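Kurkura Kids, Issue 26
The Big Secret Life of Small Stuff
Every home has a spot where little things gather. Let's go exploring in one! 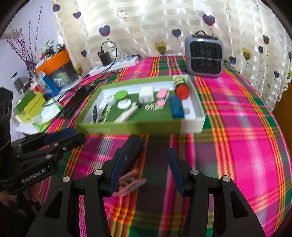 What is a catch-all?

A catch-all is a tray, bowl, box or drawer where small things land when they don't have anywhere else to go. Maybe yours is a dish by the front door, or the top drawer in the kitchen (the one that always jams). The one on our bright plaid bedspread is a shallow green tray with a white rim, and it's holding keys, a power adapter, a red can, a blue case, a lime-green lid and plenty more.

You might think a tray like that is just a mess. But nearly everything in it has some clever science hiding inside, so let's pick out a few favourites.

Keys: tiny metal mountains

Look at the edge of a house key. See the bumps and dips? They look like a row of little mountains, and every peak and valley matters!

Inside many door locks there is a row of small metal pins with springs pushing on them. When no key is in the lock, the pins block the round part in the middle so it can't turn. Slide in the right key and its bumps lift each pin to exactly the right height. Now the middle part is free, you twist, and the door opens. If even one pin is too high or too low, the lock stays shut.

How many different keys can you make? Imagine a very simple lock with three pins, where each pin can be set to ten different heights. That's 10 x 10 x 10, or 1000 different keys, from just three pins! Most real door locks have more pins than that.

The keys in our tray are gold and silver coloured. Lots of gold-coloured keys are made of brass, a mixture of copper and zinc. It's soft enough to cut into shape but tough enough to be used day after day.

The little white cube

A power adapter doesn't look very exciting, does it? It's busy, though. The electricity in your wall is far too strong for a small gadget, and it swaps direction back and forth many times every second. Phones and tablets like a gentler kind that flows steadily one way. The adapter sits between the two and changes one kind into the other.

Adapters can get a bit warm while they work, and that's some of the energy turning into heat. Always ask a grown-up before you plug anything in or take it out.

Why do cables tie themselves in knots?

At the tray's far left there's a black tangle, and I bet you have one somewhere at your place too. You put a cable away neatly, you come back, and it's spaghetti!

A long bendy thing has loads of ways to be tangled and only a few ways to be straight. Each time it gets bumped or shaken, the loose ends wiggle over and under the other parts. An end pokes through a loop, another bump pulls it tighter, and there's your knot. Longer cables tangle more easily than short ones, and so do very floppy ones.

Want to stop it? Wind the cable into a loose circle and fasten it with a twist tie or a hair elastic. With the ends held still, they can't go wandering.

Things that roll, things that don't

A can is a shape called a cylinder. Stand it on its flat end and it stays put. Lay it on its side, the way the red one is lying, and its curved wall is touching the tray, so a push can set it rolling. A cube has flat faces all over, so it would much rather slide or tip.

This is why trays have edges! A rim only has to be a little bit tall to stop a rolling can or a runaway lid.

Soft and fuzzy underneath

The inside of the tray looks like felt. Felt is a wonderful old material, and the traditional sort is made from wool with no weaving and no knitting at all. Wool fibres are covered in tiny scales, far too small to see. If you wet the wool, add soap and rub and rub and rub, the scales catch on each other and the fibres lock together into one thick, soft sheet.

Soft linings are handy in trays. They quieten the clatter of keys, and they grip small things a bit so they don't skate about.

Stripes that cross

Did you notice the bedspread? Magenta, green, orange and yellow, all at once! A pattern of crossing stripes is called plaid. When plaid is woven, coloured threads run up and down and more coloured threads run from side to side. Where two colours cross, your eye blends the tiny threads and sees a new, in-between colour. Some plaids are printed on instead, so try looking very closely at one at home and see if you can tell which kind it is.

Try it: be a sorting scientist

Scientists who study beetles, rocks or shells spend a lot of time sorting, and you can do it with a tray of odds and ends. Ask a grown-up first, and leave batteries, medicine and anything sharp for them to handle.

You will need:
A tray or bowl of small things
An old towel to spread out on a bed or table
Paper and a pencil

What to do:
1. Tip everything gently onto the towel.
2. Sort it into groups by colour. Draw your groups.
3. Mix it all up and sort again by what things are made of, such as metal, plastic, paper or cloth.
4. Mix it up one more time and sort by job. Does it open something? Hold something? Make a sound?
5. Look at your drawings. Which things stayed together every time?

You'll probably find one or two objects that won't fit in any group. Give them a group of their own and make up a name for it. (At Drudden Primary, one class called theirs the Whatsits.)

Test your family

Put ten small things in a tray and let everyone look for one minute. Cover the tray with a tea towel, secretly take away 2 things, then lift the towel. Can they tell what's missing? Swap over so you get a turn at guessing. It's harder than it sounds, especially if the two missing things are the same colour as the tray!

Words to know

Adapter: a gadget that changes electricity so another gadget can use it
Brass: a yellowish metal made by mixing copper and zinc
Cylinder: a solid shape with two round ends and a curved side
Felt: thick cloth made of fibres matted together
Plaid: a pattern of stripes that cross each other

Words by Palamarchuk. Next issue: what's living under the doormat?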